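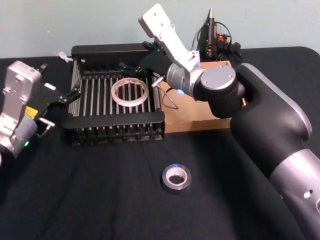 Ticket 55, Skikero packing bench, status: open
Still chasing the pause on the two-arm cell, and we're close! The Ferik controller stops for 9 seconds when both arms come in over the rack. Tape is the test item, with one roll lying in the rack and another on the cloth in front of it.

Tried so far: restarted the controller, lowered speed, reloaded the Lurnitz job file. The pause came back after 200 cycles.

Note from the bench: packers now spend mornings on odd orders — way more fun than sorting tape, they tell me. Please keep the fix from changing that.

Next: swap the Horrocks cable, rerun at 5 p.m.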